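Section 4: Putting memory back in the tower

I wrote this part of the guide for the Plamolow refurb bench, mostly so I could stop repeating myself every October when the new folks start! If you've done the Figueroa desktops already, a lot of it will feel familiar. Have the tower on its side with the panel off, and keep your memory close by. 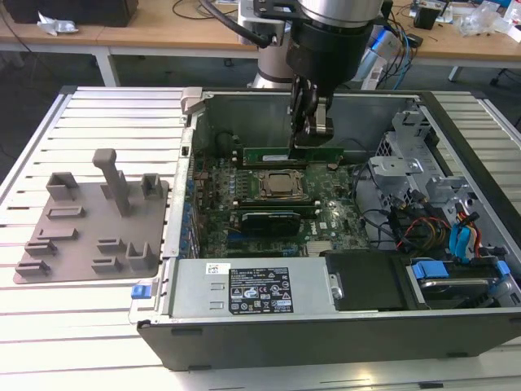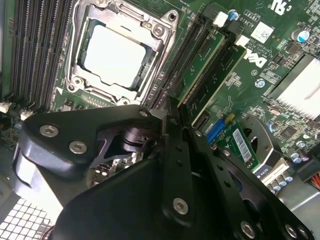
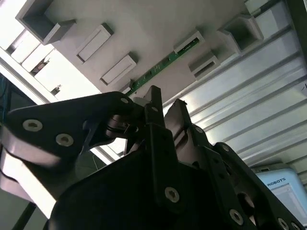
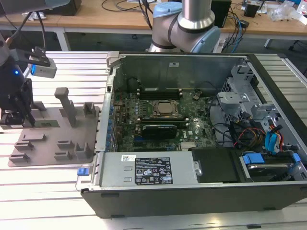 Before you touch anything

1. Unplug the power cord from the wall, then hold the power button in for 11 seconds. I count out loud (yes, people look at me).

2. Touch bare metal on the case with your free hand. If you've been shuffling around on carpet, do it again.

3. Check the sticker on your work order against the module. Montri Inthanon keeps the list of which sizes we pair up, so ask him if yours isn't on it.

Caution: Keep your fingers off the gold contacts. Hold a module by its ends or its long top edge, always.

Seating the module

4. Push any loose cables over toward the drives. I like a clear path to the memory slots, because a SATA cable loves to sneak under your wrist.

5. Open the clips at the ends of the slot you're filling.

6. Line up the notch in the module with the bump in the slot. If they don't match, turn the module end for end and try again – no forcing it, please!

7. Press down on both ends with your thumbs until the clips swing up and grab. It takes more push than you'd expect the first time.

Note: If one end sits higher than the other, take the module out and start over from step 5. Pushing harder on the high end has cost me a slot before.

Checking your work

8. Put the side panel back on, stand the tower up, and plug it in at the Porkbridge test station.

9. Go into the setup screen and read the memory total. Write it on the work order, along with your initials.

10. Run the long memory test. Mine usually take some 55 minutes, so go start another tower.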